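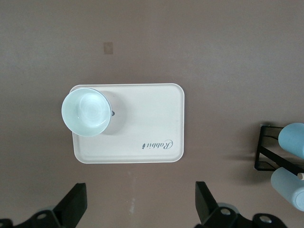 How do you get dried glue off little paintbrushes?

I soak mine in warm water with a squirt of dish soap until the bristles go soft, then comb them out with an old toothbrush. School glue gives up pretty fast - wood glue, not so much, and those brushes I toss.

I've been in the threes room at Corkamden for 5 years now and we go through a LOT of glue! Senad Angelovski, who has the toddlers next door, swears by a splash of vinegar in the water. I tried it in May and it helped with the crusty ones (the smell, though). Dry them lying flat, and never park them bristles down in a cup.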